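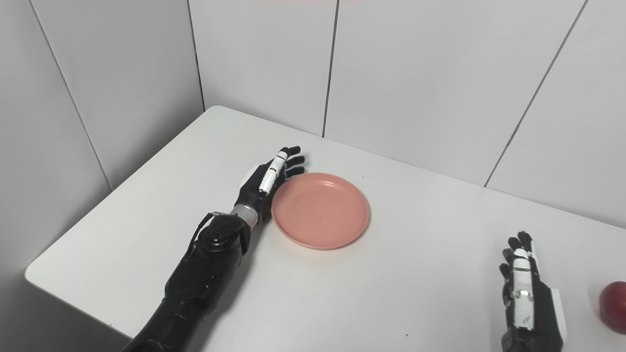

Residents of Rellenport will believe in the new community meeting rooms when they see a booking calendar with some space in it, according to one long-time library user, who told council the town had been sold "flexible space" before and ended up with a locked door.

The remark came during public comment on the Feltell Building, the former insurance office on the main street that council wants to reopen in March as a set of bookable rooms for clubs, tutors and small businesses.

The plan before council would spend nothing on the outside of the building. The money would go to lighting, a new heating unit and an online booking system supplied by Uvaditz, a software firm that already handles the town's arena ice times. Anyone who has tried to book ice in Rellenport will have their own view of that.

The staff report says 166 groups answered a survey and that 108 of them would use the rooms "regularly or occasionally." It does not say how many chose regularly. It also doesn't say whether they were told the price, which is now proposed at $100 for an evening. The church hall two blocks over charges less than half of that and throws in the kettle.

Council was also told the rooms would take in 1,067 bookings in their first year. Asked where the figure came from, staff said it was based on "comparable facilities" in other towns, and that a list could be provided. It had not been posted with the agenda by the time the meeting broke up at 9:40 p.m.

Zanetti, the consultant on the project, described the building as a "neighbourhood living room" in its presentation. The same phrase turns up in the firm's proposal for the waterfront kiosk, a project that was going to pay for itself and now stores traffic cones.

There is a real shortage of places to meet in the centre of town. The seniors' bridge club lost its room when the legion cut its hours, and two language classes share a corner of the library on the same night. Whether either could afford the Feltell is another matter — the draft fee schedule has no non-profit rate, only a note that one "may be explored."

Council voted to receive the report and bring back a revised budget next month.

Filed under: Town Hall > Spending
Shares 31 | Comments 4

Comments

ridgeroad_deb
$100 a night for a quilting group of nine. No thanks.

T. in the east end
The church hall is booked solid, so the comparison is a bit unfair. Still want to see that list of towns.

oldbarn
Uvaditz again? I was double booked twice last winter and never got the refund.

ridgeroad_deb
Same here, still waiting on mine.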